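FOR IMMEDIATE RELEASE
21/12/2025

Movalora opens a play kitchen corner for young cooks at its Zetel activity house

ZETEL – Families who stop by the Movalora activity house this winter will find a new place to chop, sort and serve. The Play Kitchen Corner opens to all visitors after the holiday break, and it is built on one idea that our play staff have been excited about since July: give children a real-size cutting board, a good supply of toy food, and plenty of time.

The corner grew out of a summer tryout in the front hall. We put out one board and a basket of toy vegetables next to the reading rugs, expecting it to keep a few children busy on rainy mornings. By the end of the first week there was a line for it! Parents asked where the board had gone whenever we packed it away, so we stopped packing it away and started planning a room.

Toy food that comes apart and goes back together has been a favorite from the start. Corn is a particular hit, with its bumpy rows of kernels that small fingers love to run over (and that parents seem to like just as much).

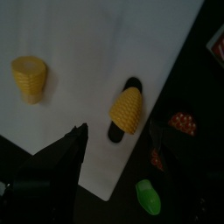
Two pieces of yellow toy corn on a cutting board with a handle slot.

The new room has 3 play stations, each with its own board and its own shelf at child height. The first is for preparing, with vegetables and fruit in easy reach. The second is for setting out and serving, with trays and bowls. The third is the market table, where everything ends up sooner or later and where a lot of very serious bargaining goes on.

Altogether the collection comes to 301 pieces. It was put together with Hiso, a toy library that lends to schools and day cares in the area, and Rewi, a small workshop that fixes and repaints wooden toys. Hiso supplied most of the food. Rewi made the shelves, sanded down a stack of older trays and added plain wooden blocks, which children have been turning into cheese, sugar, tofu and, on one memorable afternoon, a whole wedding cake.

We kept the set mixed on purpose. Some pieces look just like what you'd find in a grocery bag, and others leave room for guessing. A ball can be a plum at ten o'clock and a meatball by lunch, and the talk that comes with those changes is a big part of the fun. New words come up all the time, and shy children often join in once there is something to pass across the table.

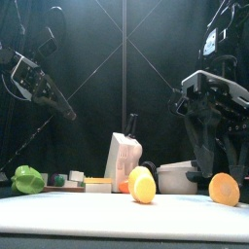 What kinds of food are in the set?
The set has vegetables such as corn and bell peppers, fruit such as oranges, and a range of pantry and fridge items, plus plain shapes that children can name themselves.

Sessions run for 30 minutes, with up to 5 children at each station. Grown-ups are welcome to sit in, and we have put out low stools so that they can play along at the same level. Younger brothers and sisters have a rug next to the market table with larger, softer pieces that are easy to hold.

Tidying up is part of every session, and it has been a happy surprise how much the children enjoy it. Each shelf has a painted outline for the bigger pieces, and the smaller ones go back into bins by color. During the tryout, several children asked to do the sorting twice.

All pieces are washed or wiped down at the end of the day. Anything chipped goes into a repair box that Rewi picks up and returns, so please hand broken toys to the front desk.

Entry to the Play Kitchen Corner is included in the regular house ticket, and no booking is needed on weekday mornings. For afternoons and weekends, families can sign up at the front desk on the day of their visit. Schools and day cares that would like to bring a group can ask for a morning slot.

Movalora also welcomes gifts of toy food in good shape, and we are short on bread, eggs and anything that looks like soup. Items can be dropped off at the Zetel house during opening hours.

About Movalora
Movalora runs indoor play and activity rooms for young children and their families, with a focus on hands-on pretend play.

Press contact: Movalora press desk, Zetel activity house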